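Talking Office Chairs (and One Very Stubborn Blind) with Saodah Nair

I had planned to talk to Saodah Nair over lunch, but she was halfway through rearranging her office at Cotatine when I showed up, so we talked while she worked. I'd do it that way again! People tell you a lot more when they've got something heavy to think about.

Saodah runs the workspace for a small team, and she took over the room in April with a list of complaints she'd inherited from the last tenants. The floor came first. "It was gray carpet tile, and I hated it from the door," she said. The wood-look planks that replaced it have browns and grays mixed together, and she picked them from 5 samples taped to the wall for a week (everyone voted, and then she went with her own favorite anyway).

Then we got onto chairs, and I could have stayed on chairs all afternoon. She bought black ones, secondhand, from a dealer called Paulauskas, for $79 apiece. New ones from the Prerska catalog would have been almost $700. "I sat in the Prerska for ten minutes and it was lovely," she told me. "Then I sat in the old one for ten minutes and that was lovely too."

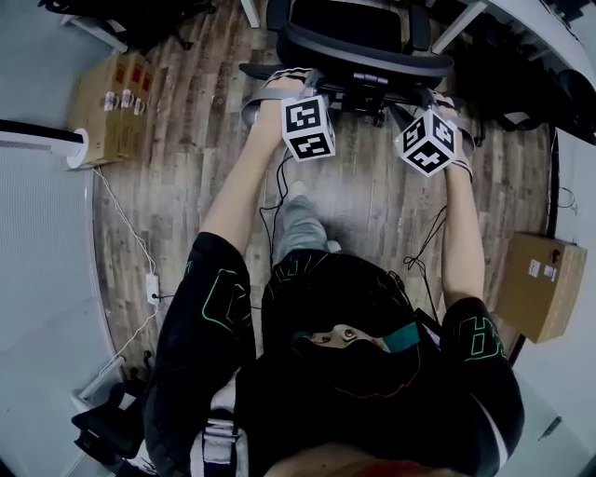
What she worries about with a chair is the wheels. The hard ones chew up a floor like hers, so she's been swapping in soft casters, one chair at a time, whenever she has a spare half hour. She says you should flip the chair over before you buy it and look for hair wound around the axles. I went home and checked mine. I'm not going to tell you what I found.

Cardboard boxes are her other subject. She'll keep a good one forever. "My husband says I have a problem, and he's seen the garage, so he would know." Her rule at work is that a box can stay on the floor as long as somebody can say what's in it without opening it. I asked how that was going and she laughed and changed the subject to light.

The window is the reason she wanted the room. It takes up most of one wall, and in the morning the sun comes straight at the screens. She has slats on one side and a plain solid blind on the other, and she likes the mismatch more than she expected to. The slats get fiddled with all day long. The solid one used to jam about a third of the way down until she ordered a replacement chain from Teltton, $119 with the bracket, which still annoys her.
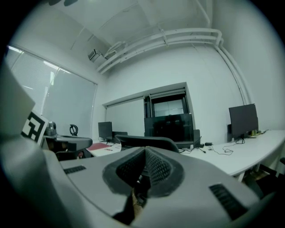
"I'd still put the desks along the back," she said, when I asked what she would do over. She likes a long white run of desk with nothing dividing it up, so people can slide down a bit when they need more elbow room. The alcove was meant to be a coat closet. She put a whiteboard in there along with the big black cabinet, and the coats go on the backs of the chairs, where she figures they would have ended up regardless.

The pipes she has made her peace with. A decorator friend wanted to box them in, and Saodah got as far as pricing the lumber. "They're white, the wall is white, I stopped seeing them after two weeks."

Next on her list is a rug, maybe, if she can find one a chair will roll over. She's open to suggestions.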